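Let the Supporting Cast Stay in the Room
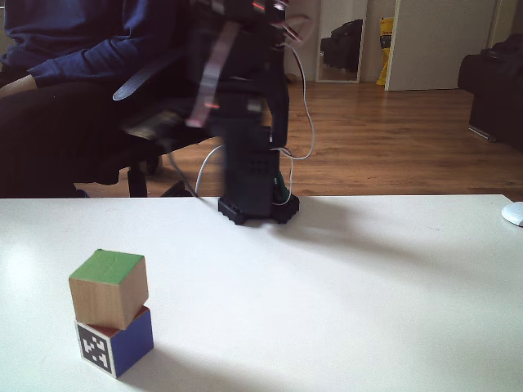 Two painted blocks on a white table, the green-topped one stacked on the blue.

24/11/2019

I watched Kosholm again last week, all 100 minutes of it, and came away with the same complaint I had in May. The lead performance is very good. The movie keeps cutting away from everybody who makes it good.

The best stretch comes in the kitchen after the funeral. The older sister is drying plates and the lead is trying to tell her the house has been sold. It is a hard speech and he plays it well, but what I wanted was her face. We get it for a second or two, then we are back on him, close up, until he is done. When she finally answers, the camera goes to the window. She has 14 scenes in the picture and I doubt she gets to finish a thought in half of them.

I don't blame the editor alone. Movies are sold on one name now, and the one name has to be on screen. Trailers are cut that way and posters are laid out that way, and sooner or later the movie is too. A director who holds on a supporting player for a full minute has to defend that minute to people who didn't ask to see her.

Rirnbridge did hold on them. It is a slower movie and not a better one in most respects — the second hour drags badly, and the business with the stolen boat goes nowhere. But there is a dinner with eight people at the table, and you could write down afterward what each of them wanted. The star has four lines in it. He listens, and he is more interesting listening than he is in any of his big speeches later on.

Some readers will say this is what television is for. Dumlao has 16 episodes to spend on its side characters and spends them freely, including a whole hour on the landlord. I like the landlord. I also think that is a different thing. A series gives a minor character more time. A movie has to give her the right time, and there is less room to be wrong.

Zamer, which runs 77 minutes, manages it. The mother shows up three times. In the last of these she says she is going to bed, stands in the doorway, and then sits back down. No music, no cut. I have forgotten most of the plot and I remember that chair.

So I would ask for something small. When two people are talking in a movie, show me the one who isn't talking a little more often, and leave her there until she's finished.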